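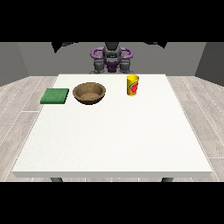 Green sponge, brown bowl, yellow cup.

Sponges and Other Small Kitchen Matters

I went through a whole pack of sponges last winter before it dawned on me that I was the problem. I was leaving them flat in the bottom of the sink, sitting in whatever was left in there, and then wondering why they smelled like a pond by Wednesday. So I started paying attention, and one thing led to another, and now I have opinions about sponges. Feel free to skip to the part about tea stains if you're here for that!

Wringing comes first. I used to give mine one lazy squeeze and drop it. Now I rinse it under the hot tap until the water runs clear, fold it in half, squeeze, turn it, fold it the other way and squeeze again. Then I stand it on its long edge so the air gets at both faces. You can buy a little wire holder for this (I have one, it came from the hardware store in Drurton and the suction cup gave up in a month), but a big binder clip works just as well. Clip it on one end of the sponge and the handles make a pair of feet. It looks silly and I love it.

About cleaning them. People have strong feelings here. I put mine in the top rack of the dishwasher whenever I'm running a load anyway, with heated dry on. I don't microwave sponges anymore. I did it for years with a wet one and never had trouble, but then I got distracted once and put a nearly dry one in, and the kitchen smelled scorched through dinner. If it still smells after a trip through the dishwasher, throw it out. I don't negotiate with a smelly sponge.

When one is too tired for dishes it gets a corner snipped off with the kitchen scissors and goes under the sink. Snipped corner means floors, the garbage can and the bottom of the fridge. Two corners snipped means bathroom. I've tried writing on them with marker and it just washes off, but a missing corner is a missing corner, and everybody in the house can read it, even half asleep.

Cut them in half, too! I resisted this because it seemed stingy, but half a sponge is much nicer to hold when you're doing cups. A full one bunches up and you end up scrubbing with your knuckles. Dampen it first if it's one of those stiff ones and it'll cut without crumbling.

Okay, tea stains. My mugs get a brown ring that regular dish soap just slides over. Baking soda is the answer. A teaspoon in the bottom of the damp cup, a few drops of water, and rub it around with your finger or half a sponge. It takes less than a minute and you'll be amazed how much comes off. Then rinse it well, or your next coffee will taste like a science fair. For a travel mug you can't get your hand into, put in a spoonful of baking soda, fill it with very hot water, leave the lid off and walk away for an hour. The lid's rubber ring comes out, by the way. Pry it up gently with the handle of a teaspoon and prepare to be disgusted.

I do not use steel wool on anything glazed. I ruined a perfectly good cereal bowl that way, put a patch of gray scratches right in the middle, and those scratches hold onto tomato sauce forever. If something is really stuck on (oatmeal, I'm looking at you), fill the bowl with cool water and leave it alone. Cool for oatmeal, eggs and anything with flour in it, hot for grease. I had that backward for most of my adult life.

Wooden bowls are their own thing. Quick wash, quick rinse, dry with a towel right away, and never leave one soaking. Mine is a salad bowl from a craft fair in Brerport and it went pale and fuzzy before I started oiling it. I use plain food-grade mineral oil, a spoonful on a piece of old T-shirt, rubbed in at bedtime and wiped off in the morning. Once a month is plenty unless your kitchen is very dry. Please don't use olive oil! It goes sticky and then it goes rancid and you'll be sanding your salad bowl on the back porch in February.

Cups that get stuck inside each other: cold water in the inside one, stand the outside one in warm water, count to 16 or so and give a gentle twist. For plastic tumblers a dribble of dish soap around the rim helps. Never pull hard on glass. The better fix is to quit stacking them, and I have been meaning to quit stacking them for years.

While I'm on cupboards, take the things you use every day and put them between your waist and your shoulders. That's my whole system. I had mixing bowls up over the fridge and the good platter down where the cereal bowls should have been, and every breakfast I was bending and reaching like it was an exercise class. It took me one evening to swap everything. I did find a fondue set and 5 melon ballers in the process. I have no idea.

A friend in Hirnness asked me what I put on white surfaces, since hers shows every drip. For daily wiping I use warm water with a tiny bit of dish soap, then a second cloth with plain water, then a dry towel. The second cloth is what most people leave out, and leftover soap is what makes a white table look cloudy and feel tacky. For turmeric or berry stains, make a paste of baking soda and water, spread it on, leave it for ten minutes and wipe it away softly. Try it in a corner first. Skip all of this on marble or anything else stone, and go by whatever the maker tells you.

One more on cloths and then I'll stop. I hang mine over the oven handle opened all the way out, single layer. Folded over they stay damp in the crease and that's where the smell starts. I wash them hot with the towels and I leave out the fabric softener, which makes them push water around the counter when you want them to soak it up. If yours are already like that, run them through once with a cup of white vinegar and no detergent.

Next time I want to get into cast iron, and also the drawer next to the stove, where I recently found a whisk I'd already replaced. If you've got a good trick for getting the smell of onion out of a plastic box, send it my way. I've tried sunshine, I've tried newspaper, and the box still smells like chili.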